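Girnisier publishes revised practice guide for hand-held gripper recording

Girnisier has released the second edition of its practice guide for recording manipulation tasks with hand-held grippers. The document replaces the edition issued in October and takes effect for all new work at the Gallardo and Findance sites.

The revision follows an internal review of 3,849 recordings. Reviewers found that the largest share of rejected files came from inconsistent setup at the table, with sensor faults a distant second. Section 5 has been rewritten as a result.

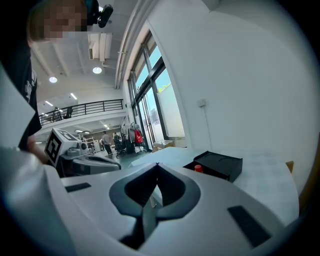 Under the new text, marker faces must be checked for scratches and glare before each session, and operators working at a shared table must agree on a start position before either device is moved. Sessions are limited to 60 minutes, followed by a break. Faces of operators and bystanders are to be obscured before files leave the site — previously this was a recommendation only.

The guide also sets a naming scheme for objects and requires that any change to the table layout be logged at the time it is made. Files recorded under the old scheme remain valid but may not be mixed with new ones in a single delivery.

"Most of this was already habit at the better sites," said Nicanor Sepúlveda, who edited the revision. "The log requirement is the part that will take some adjustment."

Jiren, which supplies annotation software to both sites, will add the new log fields in version 7. Until then, entries are to be kept in a separate text file.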